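Doltham Library and Reading Rooms
Stack, Shelf and Reading Room Safety Inspection
Checklist with Inspector's Comments – December

Inspector: Hernán Paucar
Areas covered: Reading Room, History and Biography stacks (Room 203), Discussion Room (Room 251), returns area
Ratings: S = satisfactory, A = action required, N/A = not applicable

Section 1. Exits and Aisles

1.1 Exit doors open fully and without a key – S
1.2 Exit signs lit – S
1.3 Main aisles clear to full width – A
Comment: Two book carts were parked at the end of the biography aisle in Room 203. Both were moved during the inspection. Carts are to be returned to the bay beside the elevator at closing, including on Tuesday, when the evening history group meets and shelving is often left unfinished.
1.4 Evacuation map posted and current – A
Comment: The map in Room 251 still shows the former door to the Marikar Wing. Replace.

Section 2. Shelving

2.1 Shelf units anchored to wall or floor – S
2.2 No visible bowing of shelves – A
Comment: The second shelf from the top in the American History range is bowed at the center. The load is mostly multivolume biographies and bound oral histories. Move the heaviest sets to the bottom two shelves and replace the board.
2.3 Oversize volumes stored below shoulder height – A
Comment: Atlases and photographic histories remain on upper shelves. This item was also noted at the last inspection.
2.4 Bookends in place on part-filled shelves – S
2.5 Top of units free of stored material – S
Comment: The boxes of donated novels noted previously have been removed.

Section 3. Steps, Stools and Ladders

3.1 Kick stools lock under weight – S
3.2 Rolling ladder brakes hold – A
Comment: The left brake on the Flumar ladder slips. The ladder has been tagged out of use. Readers needing books from the upper shelves should ask at the desk.
3.3 Treads clean and intact – S

Section 4. Seating and Tables

4.1 Chairs stable, no loose arms or backs – S
4.2 Casters turn freely and are free of thread and hair – S
4.3 Tables level, edges free of splinters – A
Comment: One table by the periodicals has a raised edge on the window side. Sand and reseal.

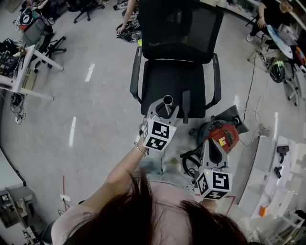

Hand-held grippers, one with a short metal cylinder in its jaws; black office chair behind.

4.4 Reading lamps secure, cords undamaged – A
Comment: The cord on the lamp nearest the large-print fiction is worn at the plug. The lamp has been unplugged and is to be rewired before further use.
4.5 Seating for the book discussion group leaves a clear path to the door – S
Comment: The circle of chairs was checked while set out. Coats and bags should be kept on the rack.

Section 5. Air, Damp and Cleaning Materials

5.1 No sign of leaks above the collection – S
5.2 No mold on bindings or shelf backs – A
Comment: Light spotting was found on six volumes of county history against the north wall. They have been bagged and set apart. Leave a gap behind the replacement stock.
5.3 Cleaning products labeled and locked away – A
Comment: An open bottle of Zinoment cleaner was found on the returns counter – this must be kept in the locked cabinet.

Section 6. Follow-up

Items 2.2, 3.2 and 4.4 are to be closed first. Items 2.3 and 5.2 will be checked again at the next inspection. Completed work should be entered in the log at the main desk, with the item number and the initials of the person who carried it out.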